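Orange towels and a small bathroom

We moved into the Jisholm flat in July with 72 boxes and one very shallow linen shelf. My old habit (fold in half, fold again, shove) lasted two days before the whole stack slid onto my head!
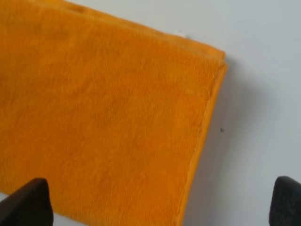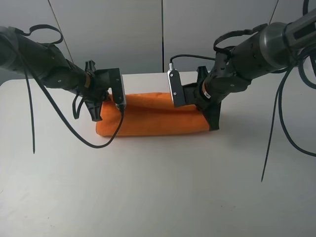 The orange towel, folded and as a long bundle

My friend Mamta rolls everything -- sheets, tea towels, the lot -- and she finally won me over. A thick towel does fight back a bit, so I press down on both ends before I put it away. Bath mats I still fold. The pillowcases are next, once I find the box they're in.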